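Play Kitchen Gallery: The Month of the Dropping Arm

Welcome back to the Pellach gallery pages, and thank you for your patience with us, as this one has been sitting half finished for far too long. Several of you wrote after the February update to ask what we meant by "a spot of trouble with the arm," and it deserved a better answer than we gave it. So pull up a chair, and we'll tell you the whole thing.

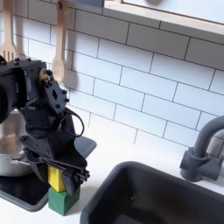 Stacking, with the yellow block on top of the green one.
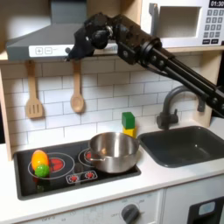 Up by the range hood, with the fruit on the left burner.

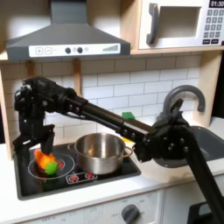
The trouble was that the arm kept dropping. It would be going along as nicely as you please, partway through a pick, and then every joint would let go at once and the whole thing would come down on the counter with a noise that made you put your coffee down. The first time it happened we blamed the software, as one does, and restarted everything and went to lunch. The second time we looked a little harder. We had the arm working all over the kitchen that month, on blocks and on food, and for a while we were convinced that it had to do with the reach. With the hand out over the left burner, as it is with the orange carrot in the last picture, that long link is stretched well across the counter, and you can talk yourself into almost anything about a motor that has to hold a pose like that. We spent a good many hours talking ourselves into it, and we bought a bigger power supply, and the arm dropped again with the new supply plugged in.

What we should have been looking at was the cable. There is a thin black one at the wrist, and the first picture shows it best, looping out to the right of the arm before it bends back into the works. It carries both power and signal to the last motors in the chain. When the wrist turned one way and then tilted, the cable on our arm was being pulled against the edge of a bracket, and after enough turns the covering had worn through in a spot you could only find with a fingernail. Each time the bare spot touched metal, the signal vanished for an instant. The controller (ours is a Plasus, and it was doing just what its settings told it to do) took the silence for a serious fault and switched off the power to every joint. An arm like ours has no brakes, so off means down.

How we found it

By accident, really, and on a Saturday, when the building was quiet enough to hear a faint tick before each drop. We had our Bitley logger running at the same time, and once we knew to look for a gap in the wrist messages, there it was, just ahead of the fault every time. With the power off, one of us turned the wrist slowly by hand while another watched a meter, and the reading jumped in the same position on every pass. We did it several more times for the pleasure of being sure.

The arm had been running for 40 minutes that day before the first fault. That had thrown us off too, since we were looking for something to do with heat, and we had spent an afternoon with a desk fan pointed at the elbow. The fan is back on its desk now and much happier.

What got damaged

Less than you would fear. A gripper finger came away bent from one of the drops and had to be replaced, and there was a chip in the edge of a spare block that we have since sanded out. We lost part of a recording each time, too. We went back through the 700 runs we had saved since the last cable change and set aside the ones with gaps in the wrist messages, including a few that had looked perfectly fine to us on video. If you downloaded the earlier set, please swap it for the new one when you have a moment.

The part that bothered us

Now for the serious bit. We had gotten into the habit of reaching in to straighten things up while the arm was paused. You know how it is — a block has rolled to the wrong spot, the arm is holding still, and it takes no time at all to nudge it back. But paused meant that the motors were holding the arm up, and we now knew of a worn spot that could let it go at any moment. One of the drops came moments after somebody had moved a pot and stepped away. The arm isn't a big one, and it would probably have been a bruise and some strong language, but a bruised hand is still one too many, and there are fingers in a gripper linkage to think about as well.

So we changed the way we work. Before anyone reaches in, the arm goes to its rest position, where it lies down on its own support and has nowhere left to fall. Then the power goes off at the switch on the bench, and the person reaching in is the one who turns it off. It adds a little time to every reset, and yes, there was grumbling about it for the first week, some of it from the person typing this.

The repair itself

The new cable is a softer kind with a longer loop, and it runs through a short sleeve where it passes the bracket. We filed the bracket edge round while we had it off. We also asked the workshop at Sobczak to print us a small clip to keep the loop from wandering, and they sent over 3 versions, of which the plainest one fits best. If you have an arm built along the same lines, do have a look at yours! Turn the wrist to both ends of its travel with the power off, and watch whether the cable goes tight or rubs anywhere on the way.

We changed the controller settings as well. A lost message from the wrist now makes the arm stop and hold, then lower itself slowly to rest, and the full cutoff is kept for the emergency button and for faults in the bigger joints. We tried this out over a folded blanket for 2 days before we trusted it over the counter, pulling the signal plug at awkward moments, and it came down gently each time.

There is still one thing we haven't settled, and that is how often to change the cable. We are going by inspection at the moment, every Saturday before the first run, with a flashlight and a clean fingertip. If you have worked out a sensible schedule for your own arm, please write in through the usual contact page and tell us what you use. The next gallery will be the drawer and cupboard tasks, and we'll put it up as soon as the hinges are back on.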